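**Neighborhood Letter, August 22, 2023**

## What I learned from one year of snack swapping

Last May our building in Ivetville began a snack exchange, and the editor asked me to write how it is going. I am not a writer and English is my third language, so please be patient with me. The idea is simple. Each household buys or makes one snack from a place where they have lived, and leaves it on the shelf by the mailboxes on Saturday. You put one, you take one.

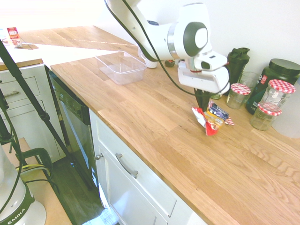
*4 min read*

When I moved here from Flustau, I thought that a snack is a small thing you eat because dinner is late. My neighbors have corrected me. For Cuiping Qin on the third floor, a snack is what you put in front of a guest before the guest has taken off the coat. For Minoru Takagi it belongs to the train, and he told me he feels a little guilty when he eats rice crackers at home on the sofa. In my family we ate sunflower seeds on the balcony and the shells went everywhere, so my grandmother allowed it only in summer.

We had some difficulties in the beginning. The first month almost everybody brought something sweet. By the third Saturday I had so many cookies in my kitchen that I took them to my office, where they disappeared before ten in the morning. Then Wenjie Ren proposed to have a theme for each week: salty, sour, crunchy, "something your parents did not permit." The last one was the most popular of the year. People wrote long notes to go with it, and I kept several of them.

The notes are for me the best part. At first we asked only for the ingredients, for the people with allergies. This rule we still have and I ask you to respect it, also for things from the store when the label is in another language. But slowly the notes became longer. Yichen Peng wrote two pages about a dried plum. He described the shop near his school, the owner who sold them from a jar one by one, and how he and his brother saved the stones in their pockets. I ate the plum while I was reading, and it was so sour that I had to sit down.

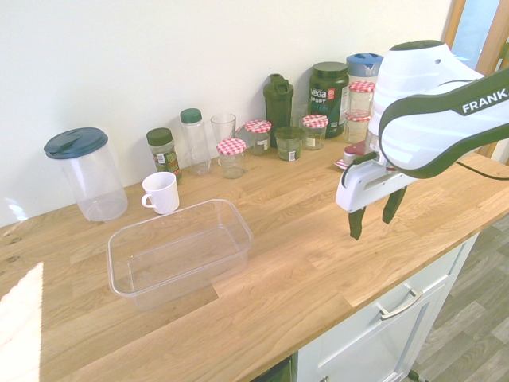

I also tried to answer with a story of my own, but I found that my memory for food is poor. I remember the kitchen table in Serkberg and the radio, and who was arguing with whom. What was on the plate I often cannot say. My sister remembers everything, so now I call her on Friday evening and she tells me what we ate. We have talked more this year than in the five years before it.

A word about texture, because it was discussed a lot at the summer meeting. Many of us grew up with snacks that are chewy or slippery, and some neighbors find this hard. Nobody has to like all of it. If you take something and it is not for you, please give it to a friend or put it back closed. Do not leave it open on the shelf. In July we had ants, and Zeyu Cui spent his whole Sunday cleaning.

Some practical matters for the fall:

- The exchange will be on Saturdays from September, between 9 and 12.
- Homemade things need a date on the bag.
- Nothing that must stay cold, please.
- The cheese pastries from Vörös bakery are welcome, but the bakery closes for two weeks, so do not make a special trip.

The first theme will be "crunchy," again, by request of the children on the second floor. If you are new in the building and want to join, write your name and apartment number on the paper next to the mailboxes. Apartment 22 collects the papers on Thursday. You can also knock at my door and I will explain, and probably there will be seeds.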